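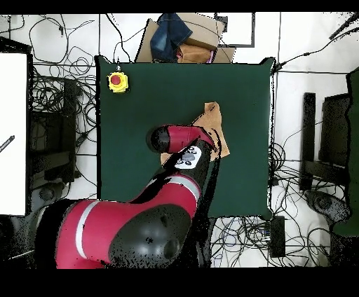

Old clothes and towels come into the Clutis sorting room by the box, and most of the work is done one piece at a time. A box is set down at the side of the table, one thing comes out of it, and the rest stay where they are until that piece has been dealt with. The box beyond the table has folded blue denim on top at one side, with an orange-brown cloth underneath and a bit of pink at the edge. The tan cloth on the green table is crumpled. Plain towels like it are a good first piece for anyone learning to sort.

Sorting Room Gallery
Posted September 16, 2021
Section: Towels and mixed boxes

The gallery covers the sorting we have been doing since June. In that time 335 boxes have been opened and over 1000 pieces have been put back in use. The finished piles go out under the Festia label, and the worn pieces are kept for rags.

Table: square, dark green top. A dark surface makes light cloth easy to see, and lint shows up on it right away. We wipe it down between boxes.

Light brown towels: spread out, find a corner, check both sides. Stains are usually near the hem. Fold in half the long way, then in thirds. A towel that will not lie flat after that goes in the press pile.

Denim: leave it folded until the lighter things are out of the way. It is heavy and pulls other pieces with it when it moves. Check the pockets before anything else. Zippers closed, buttons done up.

Orange, brown and pink pieces: keep apart from whites. New colors get a wash on their own. The label for that bin is still missing and should be in place before the next delivery.

Boxes: plain cardboard is fine. Please do not tape the tops shut. A box that is too full is harder to sort than two half-full ones, and 25 pieces is a good limit for mixed clothing.

Floor: white, so dropped socks in pale colors are easy to miss. Look under the table at the end of each box. Watch your step around the cables.

Other galleries
Bed sheets and pillowcases, Cronin building
Coats and heavy wool
Clornimano shelving, before and after
Kitchen cloths and aprons (68 pictures)

Mixed boxes can be dropped off at the side door of the Cronin building. Bag damp things separately and write "damp" on the bag. We cannot take pillows, comforters or shoes. Pictures from this page may be reused with a link back to the gallery.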